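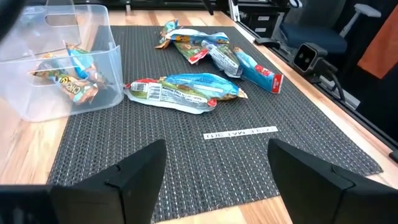

Risville Elementary, Grade Level Writing Group
Minutes of the meeting held April 16, 2026, in the library

Present: Poul Overgaard (chair), the grade 3, 4 and 5 teachers, the reading specialist, and our two classroom aides. The principal joined us for the second item and stayed longer than she had planned to, and we were glad to have her.

1. Welcome and last minutes

Poul thanked everybody for coming at the end of what had been a long day for most of us. The minutes of the last meeting were read and approved with one correction: the grade 4 poetry display goes up in the front hallway, and the library wall stays with grade 5, as it did last year.

2. Unero writing program

We have now used Unero in grades 3 and 4 since December, and there was a good deal to say about it. The grade 3 teachers like the short lessons very much and have finished 74 of them. Grade 4 is moving more slowly, mostly because the peer review pages take a full period once the children get talking -- and they do get talking! The principal asked whether all 480 students could have logins by fall. Poul will ask for a price in writing before we go any further. The reading specialist reminded us, kindly but firmly, that the printed workbooks need to stay for the children who don't have a computer at home.

Agreed: grade 5 will try the opinion writing unit for nine weeks and report back.
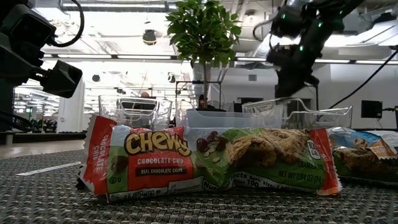

3. Spelling and vocabulary lists

The Dalline lists were passed around. There are 272 words on the combined list for the upper grades, and everyone felt that some of them belong a year later. After some friendly back and forth over "necessary" (it stays), it was agreed that each grade will mark up its own copy and leave it in the tray in the workroom.

4. Descriptive paragraphs 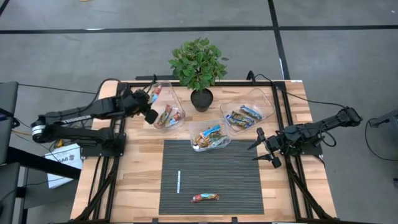 Grade 3 would like more practice with place words before the spring writing sample. At present many of the children write "there is" at the start of every sentence, and their readers have no idea where anything is. The grade 4 teachers suggested beginning with ordinary things and building from there: a potted green plant on a wooden table, then clear containers of wrapped snack bars arranged around it, with the children adding "beside," "between" and "near" as they go. Poul liked this and asked that color words be saved for a second draft, so that the first can be about place alone. A sample lesson will be typed up and shared.

5. Visit from Brøndum

Our partner school in Brøndum has written again about exchanging student letters. Grade 5 will write first. Please keep the letters to one page, and first names only.

6. Other business

The good stapler is still missing from the workroom. The laminator is back and working nicely. Poul will send out a date for the next meeting once the testing calendar is settled.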